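Drestmont Shared Workshop
Gripper build group – minutes of the May meeting
Friday, 7 p.m., back bench

Present: six members, plus one who came in for the band saw and stayed.
Apologies: two, both citing the weather, which was lovely.

1. Minutes of the last meeting
Approved with one correction. Under "Wrist joint," the words "fixed for good" were changed to "fixed."

2. Hand-held gripper, second version
The second version is together and has been out on loan to members' homes. Both jaws close, and they close at the same time, an improvement on version one that the group noted with restraint. The blue ribbed pads are staying. The gray ones came out of the mold tacky and are in the drawer marked "Do not use," where they will presumably be used.

Pivot pins: the batch from Khoury fits. The batch from the hardware store fits if you own a hammer. Agreed to buy Khoury pins from now on and to stop having this discussion.

There was a longer exchange on whether the arms should be thinner. One side says they are heavy to hold after half an hour of folding. The other side says so is an iron. Left as is until somebody brings a drawing.

3. Folding practice
The aim is still for the bench arm to fold one load of laundry without help by the end of the year. To get there we need recordings of people doing it by hand with the gripper, and the target set in March was 800 clips. We have 200. The member who proposed 800 was asked how many of the 200 were theirs and wished it minuted that they had been traveling.

T-shirts and dish towels are well covered. Puffy clothing is thin on the ground, if that can be said of puffy clothing. Padding springs back when the jaw lets go, and the usual order of folds goes out the window. Two members argued for squashing the garment flat first, and one for folding it into a bundle and taking what you get. Both ways to be tried.

Agreed that patterned bedding is fine as a background and nobody needs to tidy the house first. A motion to require plain sheets failed for lack of anybody who owned one.

Bulge in the picture: the wide lens makes straight edges curve and leaves the corners black. A correction script exists. It runs on one laptop, and that laptop is in Stondgate having its hinge seen to.

4. Bench arm
The Varkine motor controller was replaced and the shoulder now moves in the direction requested. The elbow has developed a click. It was demonstrated several times, then several more, by people who had already heard it. To be opened up before the next meeting, with the power off this time – see the February minutes.

5. Money
The balance stands at $1,669. Pins, pad rubber and a spare lens were approved without a vote. A label printer was put to a vote and lost. The member proposing it pointed out that three drawers are labeled "Misc." It was put to a second vote and lost by more.

Each borrower will leave a $20 deposit when taking the gripper home, returnable when it comes back with all its screws. Carried, one against.

6. Storage
The shelf by the compressor belongs to the gripper group up to the tape line. The woodturners have moved the tape line. A polite note will be written. An earlier draft was read out and judged not to be the polite note.

7. Any other business
The kettle is not to be plugged into the arm's power strip.
A box of donated servos is under the bench. Most are unmarked. Help yourself, and put the dead ones somewhere other than back in the box.

Actions
Open the elbow joint: bench arm pair.
Order pins and rubber: whoever placed the last order, as they have the login.
Puffy garments, both methods: all borrowers.
Polite note: secretary.

Closed at 8:50. Next meeting in June, same bench if we still have it.

Attachment
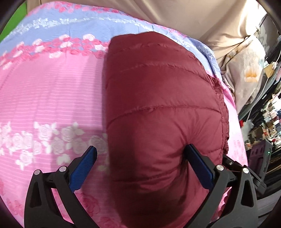
Item 3: maroon quilted garment, folded, with the right jaw pressed into the padding.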